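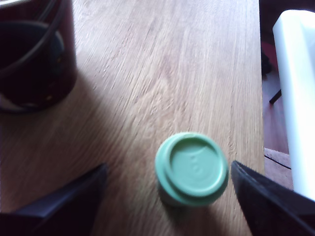

10/4/25

Second go at the oil-and-wax finish on the bench offcuts, and I'm a lot happier than I was in September! Back then I had it too thick and too greasy, and the test board stayed tacky for days (Sieglinde stuck her sleeve to it, sorry Sieglinde).

Batch today: 333 g of the Usden linseed oil, melted beeswax stirred in at a ratio of 5 to 1. I warmed the oil first this time and kept the double boiler on low. Last time I dumped cold oil on hot wax and got those little grainy lumps that never went away. No lumps at all today, just a smooth paste once it cooled.

Put it on three offcuts, all sanded to the same grit. Board A got one coat, wiped off after 21 minutes. Board B got two coats, same wait. Board C I forgot about while I was on the phone with Arkatberg over the missing clamps, so call that one the long soak. C looks the best of the three, which is annoying, but I'll run it again on purpose before I believe it.

Liya thinks we should be buffing with the old wool blanket and not the blue cloths, they leave fuzz in the open grain. I picked fuzz out of B with a toothbrush for far too long, so yes, blanket next time.

Water drop test tomorrow morning on all three, then the coffee ring. If A passes I'd be happy with one coat for the shelves and save two for the benches.

Oily rags are laid flat outside on the rail, please don't ball them up and put them in the trash! Still need: more wax, a second thermometer, lids for the big jars.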